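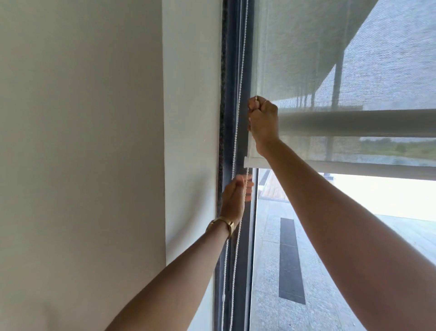

Attachment 1: bead chain, left side of the window, both hands on the chain

Ticket 1157
Product: Nundar sheer roller blind, chain operated
Bought from: Lultar web store
Room: bedroom, tall window
Status: open, waiting for customer

Customer, first message

Good morning. I have a problem with my roller blind and I hope you can help me. The blind goes down without any problem. When I pull the chain to bring it up, it moves well at first and then it becomes very heavy. If I pull harder, I hear a click from the top and the chain jumps, but the fabric stays in the same place.

The blind was installed in April and worked well until last week. The chain has a small plastic connector low down on one of the strands. I did not open it and I did not change the length of the chain. In the photo you can see how I hold it, one hand high and one hand lower.

I also tried these things before writing:
I cleaned the chain with a dry cloth.
I lowered the blind completely and started again. Same result.
I checked if the fabric touches the window frame. It does not touch.

Is the mechanism broken, or can I repair it at home?

Lultar support, 10:40

Thank you for the clear message and the photo. Before we send a new part, please check the following.

1. Let the chain hang free, then look if the two strands are twisted around each other. In your photo they seem to be twisted a little. A twisted chain can enter the wheel at a wrong angle and jump over the teeth.
2. Pull only the front strand or only the back strand, straight down. Please do not hold both strands together when you pull.
3. Look where the connector is when the blind becomes heavy. It must not reach the wheel. If it does, the chain was put on in the wrong position.
4. Please do not pull harder after the click.

Customer, 18:15

I did all the steps. The chain was twisted, you are right, and now it hangs straight. It is better but not completely good. The click comes less often. I raised the blind 6 times and it clicked in 4 of them. The connector stays far from the wheel, also when the blind is all the way up.

One more thing that I noticed: when it clicks, the cover on the chain side moves a little away from the bracket. I can push it back with my finger. Maybe this is important, I don't know.

Lultar support, 09:05

Yes, this is important. The cover should sit tight on the bracket. If it moves, the wheel behind it is also not held well and the chain can slip. Please lower the blind fully, push the cover in until it stops, and tell us if it stays. Please also send a photo of the bracket from the side. If the cover comes loose again, we will send part 951 (chain drive with cover) at no cost.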